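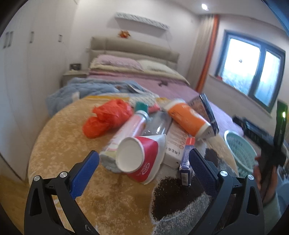 Batside Health District Opens Two Free Hearing Clinics

BATSIDE—The Batside Health District will begin offering free hearing tests to adults in March at two clinics, one in Grulteo and one in Henari, the district announced.

The tests are open to any resident age 70 or older. Younger adults can be seen with a referral from a doctor or nurse. No insurance card is needed, and there is no charge for the visit.

The district decided to add the clinics after a survey of older residents last fall. Of those who answered, 458 said they had trouble following a conversation in a noisy room, and most of them had never had their hearing checked. Until now, the nearest public testing site was in Bastos, and many residents had no easy way to get there.

A visit takes up to 2 hours. It includes an ear exam, a hearing test in a quiet booth, and a talk with an audiologist about the results. Patients who need hearing aids will get a written list of providers and information on payment help. The clinics do not sell or fit hearing aids.

Both sites open at 9 a.m. and are on the ground floor, with parking next to the entrance. Appointments are required and can be made at the front desk of either clinic or by calling the district's main line. Patients should bring a list of their current medicines and any hearing aids they already own. A family member or friend may sit in on the visit.

Testing in Bastos will continue on its present schedule.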